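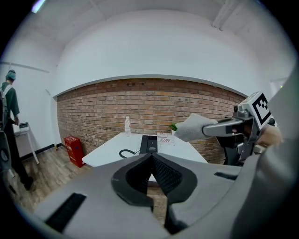 Girholm cleaning cloth, light grey
Reviewed by Ronaldo Godoy, February 2026

I bought two of these cloths for our shared office, where I look after one small white table and everything that stands on it. My wish was simple. I wanted one cloth for wiping the desk telephone and the table top, without spray and without paper towels. Before this I used old T-shirts cut into squares, and they left threads on everything.

The cloth comes folded in a paper sleeve, and the sleeve says to wash it before the first use. I did not do this the first time and I regret it, for the new cloth pushes the dust in front of it and does not take it. After one wash at a low temperature it became softer and began to work as it should.

I have now used it for long enough to write something useful. I keep a small notebook for the office, and it tells me that I have wiped the table 306 times with the first cloth. The second one stayed in the drawer until April, when I wanted to compare them side by side. The older one is a little thinner in the middle, but the edge stitching is complete and I found no holes.

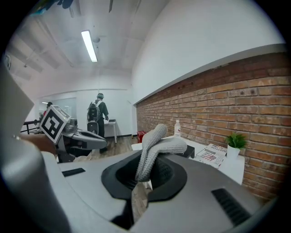
On the telephone

A desk telephone is harder to clean than people think. The receiver is easy – you fold the cloth over it and pull once from end to end. The space between the keys is another matter. The Girholm is too thick to enter there with the flat side, so I twist one corner to a point and go along the rows slowly. It takes me seven minutes to do the whole telephone well, with the cord included.

The coiled cord is where I am most satisfied. I hold it inside the folded cloth and draw it through, not too quickly, and the dust from between the turns comes away. With the Petano cloth, which I had before the T-shirts, the loops of the fabric caught on the cord and I had to stop each time to free it. The Girholm slides.

On black plastic it is good but not perfect. If you press too much, you will see light fibres afterwards, mostly in the first weeks. My advice is to shake the cloth out of the window before you begin.

On the table 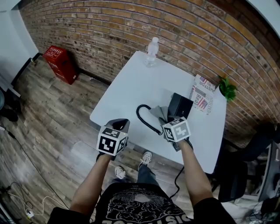 For the white top I use it slightly damp, with a few drops of water from my drinking bottle, and then I turn it and dry with the other half. Rings from cups go away if they are from the same day. Older coffee needs soap. Newspaper ink is the worst thing, and for that I must rub in small circles until my arm complains. A colleague recommended the Nornier sponge for ink and he was right, but the sponge makes a glossy surface dull, so I use it rarely.

Washing is without problems. Do not use softener, it ruins the cloth for dust. Mine dries overnight on the back of a chair. The colour has become a bit more yellow than it was, and I would have preferred that they also sell a darker one.

I ordered from Aguiar, where the delivery was correct but the packet was much too large for two cloths. The price is higher than in the supermarket. For a kitchen I would not pay it, there you need many cloths and they live a hard life. For a desk, yes, I would buy it again.

Good: the edges, the softness after washing, works well on cords.
Less good: fibres in the beginning, only one colour, too thick for narrow places.

My mark is four from five.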